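Lillmont Meeting Opens Fall Study Series on Rest and Prayer
Sep 21, 2020

The Lillmont congregation will begin its fall adult study series next month, with evening sessions on the practice of rest and daily prayer. Registration is open through the church office and there is no charge.

Participants will read one short chapter of the study guide before each session. The guide runs 18 chapters, and the group expects to cover the first half before the winter break. Printed copies are available at the office during regular hours.
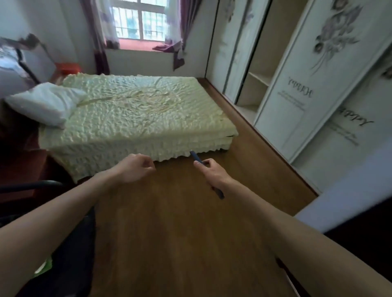
Sessions and places

Each session is limited to 40 people. The discussion will be held in the lower hall on Gasard Street, with a second group meeting at the Clastport chapel if enough people sign up. Those who prefer to take part from home may join by phone – the number will be mailed with the reading schedule.

A trial session held in July drew more requests than the hall could seat, and several people asked for a later starting time. The fall sessions will begin half an hour later as a result.

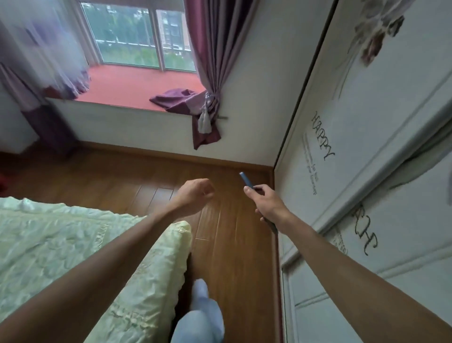 Sign-up forms should be returned by the end of the month. Anyone needing a ride from Clastport should mark the box on the back of the form.

An offering taken at the July session brought in $1,676 for the Stüber Fund, which helps members with rent and heating bills. A second offering is planned for the final evening of the series, and gifts may also be left at the office.
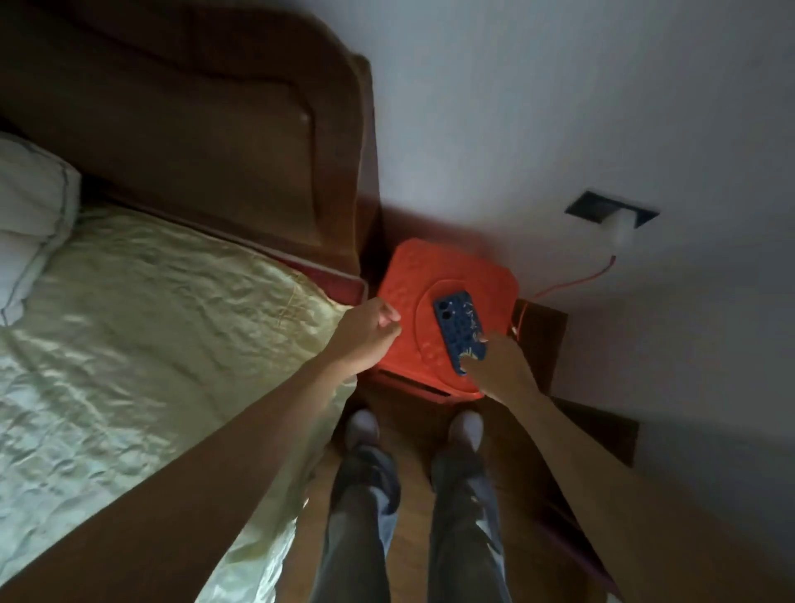
Pillow and bedspread beside a dark wooden headboard.

The weekly prayer group will continue to meet at its usual time during the series.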